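Trisari-Poignée — LISEZMOI (et surtout, lisez la partie sur les pinces qui dérivent)

Bon, je préviens tout de suite : ce fichier devait tenir en vingt lignes. Il s'est allongé le jour où j'ai compris que l'ouverture des pinces enregistrée dans une partie des épisodes était fausse, et que j'avais déjà entraîné deux modèles dessus. Si vous êtes pressé, allez directement à « Ce qui a cassé ».

Contenu

Le jeu rassemble 2,693 épisodes de manipulation sur table, enregistrés avec des pinces tenues à la main. On saisit un petit objet, on le déplace, on le repose, parfois on le passe d'une pince à l'autre. Chaque épisode contient la vidéo grand angle de la pince, la trajectoire estimée du poignet et l'ouverture des doigts en millimètres. C'est cette dernière colonne qui nous a joué un tour !

Les fichiers sont rangés par lieu : grindov/ pour les locaux de Grindov, tuhiwai/ pour l'atelier Tuhiwai. Les deux dossiers ont la même structure, à un détail près (tuhiwai/ n'a pas de fichier notes.txt, j'ai oublié de les exporter et les originaux sont perdus, pardon).

Ce qui a cassé

En mai, je rejouais des épisodes sur le bras pour vérifier la conversion. Premier objet, tout va bien. Deuxième, pareil. Au troisième, le bras descend au bon endroit, referme ses doigts… et continue de serrer. La consigne demandait une fermeture bien plus forte que ce que montrait la vidéo. L'objet a glissé vers le haut, le moteur a forcé, et la protection de courant a mis un temps fou à couper. Résultat : un doigt fendu à la base et une bonne frayeur, j'avais la main à côté pour replacer l'objet suivant. Je ne le refais plus, et vous non plus s'il vous plaît.

J'ai d'abord accusé le bras (on accuse toujours le bras). J'ai changé le doigt, refait le zéro, relancé : même chose, au même endroit. C'est en superposant la vidéo et la courbe d'ouverture que j'ai vu le décalage. Sur les images les doigts sont encore nettement écartés, et la courbe annonce déjà une pince fermée.

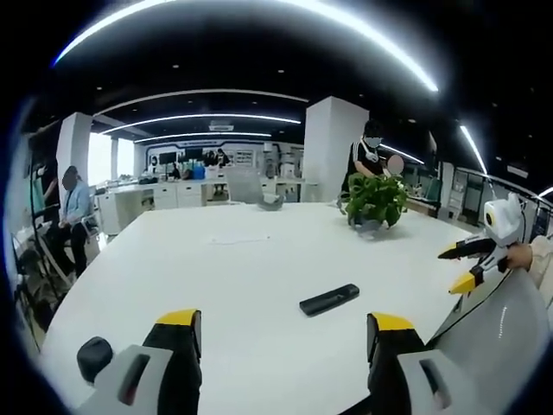
L'ouverture est calculée à partir de la position des extrémités jaunes dans la vidéo. Si le seuil de couleur est mal réglé, le détecteur accroche un reflet sur la pièce à côté, et l'écart mesuré n'a plus grand rapport avec l'écart réel. Pire, quand deux pinces travaillent ensemble, il arrive que le suivi saute sur la pointe jaune de l'autre pince pendant quelques images, puis revienne. Le filtre Fetix lissait tout ça très proprement — trop proprement, même — et la courbe finale avait l'air parfaitement saine.

Bilan : 135 épisodes touchés, tous dans grindov/, dont 14 où l'erreur arrive pendant la saisie elle-même. Ces 14-là sont ceux qui peuvent abîmer du matériel ou pincer quelqu'un.

Ce que j'ai corrigé dans la version 3

Le détecteur cherche maintenant chaque pointe dans une zone limitée de son côté de l'image. S'il ne la trouve pas, il écrit une valeur vide au lieu d'inventer quelque chose. Le lissage passe après, et seulement sur les trous courts. J'ai recalculé l'ouverture des 135 épisodes, puis je les ai revus un par un en accéléré (un café, puis un deuxième, puis beaucoup trop de cafés).

Les 14 épisodes dangereux sont dans quarantaine/. Leur vidéo reste utilisable si vous travaillez sur la perception, mais ne les envoyez jamais à un robot. Le script de lecture refuse de les ouvrir sans l'option --je-sais. Oui, le nom est volontairement pénible.

Avant de rejouer un épisode sur un vrai bras

Lancez verifier_ouverture.py sur le dossier et regardez les courbes, pas seulement le message « OK » à la fin.
Réglez la limite d'effort de la pince au plus bas qui tienne encore l'objet.
Faites un premier passage à vide, vitesse réduite.
Gardez l'arrêt d'urgence à portée et les deux mains hors de la zone, même pour « juste redresser » quelque chose.

Problèmes connus

Les plans larges déforment beaucoup les bords, et la position d'une pointe qui s'approche du contour noir reste imprécise même après correction. Dans grindov/, des personnes passent ou s'assoient dans le champ. Les visages sont floutés, mais si vous tombez sur un flou manqué, écrivez-moi et je retire l'épisode.

Il reste aussi un décalage entre la vidéo et la trajectoire sur certains enregistrements de tuhiwai/. Je l'ai mesuré, je ne l'ai pas encore expliqué. Si vous avez une piste, ouvrez un ticket avec le numéro de l'épisode et la courbe en pièce jointe — ça m'évite de tout relancer de mon côté !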